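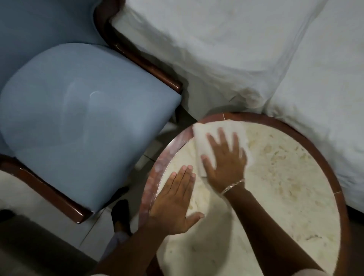

Eel passage counts on the lower Delach

Rimantas Priedītis has managed the eel trap at Foltcombe weir since 2000. He checks it each morning during the upstream run and enters the catch in a paper log, which is typed up at the end of the season. The records were used last year to set the new minimum size for eels kept by recreational anglers on the river.

The trap is a sloped ramp lined with bristle board, with a small pumped flow running down it. Young eels climb the ramp and drop into a holding tank. "They will go up almost anything that is damp and rough enough to grip," Priedītis said. "The pump matters more than the board. If the flow stops overnight, the count for that day is no good and I mark it that way."

The 2024 count was 2257 eels. Priedītis does not treat this as an estimate of the whole run. Fish that pass over the weir during high water are not recorded, and the trap is lifted when the gauge at Romstead goes above the safe working level. "It is an index," he said. "You compare it with other years at the same site, run the same way. You don't compare it with another river."

Eels were moved above the weir on the day of capture. A sample was measured first, using a wet board and a mild anesthetic bath. Priedītis said handling time is kept to 2 minutes per fish and that water in the bath is changed between batches.

The new rule took effect on January 15, 2025. It raises the minimum length for eels from the Delach to 53 centimeters and applies from the river mouth to Romstead bridge. Above the bridge, all eels must be released. The earlier rule used a single length limit for the full river.

Asked whether the split was needed, Priedītis pointed to the age of the upstream fish. "Above Romstead you have mostly large females. They have been there a long time and they leave once, to spawn. Take one in October and she doesn't go in November."

He was less sure about the minimum size below the bridge. Male eels in the lower river usually leave before they reach that length, so the limit protects them fully, but he would have preferred a maximum size as well. "I asked for a slot limit. It was in the first draft and was taken out after the comment period. I still think it is the better tool for this species."

Anglers may continue to use rod and line. Fyke nets now require a permit and must be fitted with an otter guard. Nets may not be set within the marked area below Foltcombe weir, where eels gather before they find the ramp.

The trap will be reinstalled in spring with a second pump on a separate circuit. Priedītis plans to keep the ramp angle and the bristle spacing unchanged. "If I change those, I start a new series," he said.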